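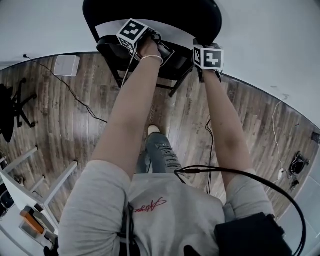

I have now moved apartments 11 times, which means I own one good box cutter and no matching forks. Thread.

My mother thinks it's restlessness. My friend Mebrat thinks I'm in witness protection and doing it badly. The truth is that rents go up in February and I respond like a goose.

First thing you lose in any move is the shower curtain rings. You packed them. You remember packing them. They will turn up in a soup pot in two years, when you have a glass door.

Second is the bag of tiny screws you taped to the thing so it wouldn't get separated from the thing. The tape is still on the thing.

The moving company this time was called Gavirura. Their website promised "a calm transition." Two guys arrived at 6:40 in the morning, looked at my bookcase, looked at the stairs, and one of them said "huh." I have been thinking about that huh ever since.

The quote was for 20 boxes. I had told them 20 boxes with great confidence, on the phone, while looking at a single box.

Everyone has advice about books. Small boxes! Put them in a suitcase, it has wheels! Obsa told me to just get rid of the ones I wasn't going to read again, and I said sure, and then I sat on the floor and read one for three hours.

It wasn't even good. It was about canals.

Labeling. I start out like a museum. KITCHEN, GLASSWARE, UPPER SHELF LEFT. By midnight I'm writing MISC. By 2 a.m. I'm writing MISC (BAD).

MISC (BAD) contained my passport, a single ski glove and the lid to something.

I don't ski

The new lease is 143 dollars a month more than the old lease and comes with what the listing called "a flexible bonus room." It's a closet with an outlet. I have put the vacuum in there and told it to be flexible.

The old landlord kept 200 out of my deposit for "wall condition." The wall was in that condition when we met. I have the walkthrough form, signed by him, with "wall: fine??" in his own handwriting, two question marks. I've mailed him a copy. I'll report back.

Changing your address is a part-time job with no lunch break. The bank needed a utility bill to prove I live here. The utility company needed a bank statement to prove I live here. I offered to let either of them come over and watch me live here.

The dentist, meanwhile, had my new address before I did.

Met the neighbors. Kenji downstairs plays the same eight bars of something on piano every evening around dinner and stops right before the nice part. Gadisa across the hall brought over a plate of flatbread and asked if I was "the one with the bookcase." So word got around.

The bookcase is in the living room, by the way. It was supposed to go in the bedroom. It had other plans at the turn in the hallway and we have all agreed to respect them.

Someone asked in the replies if I hired help to unpack. I did not. Eleri came by, opened the box marked MISC (BAD), closed it, and ordered us noodles, and I'd put that up against any professional service in the city.

Current status: one lamp, the good pillow, internet on Thursday's cousin "sometime soon," and the forks are still missing. I'm eating yogurt with a measuring spoon. A quarter teaspoon at a time. It's going fine.

Update: found the shower curtain rings. Soup pot. I have a glass door.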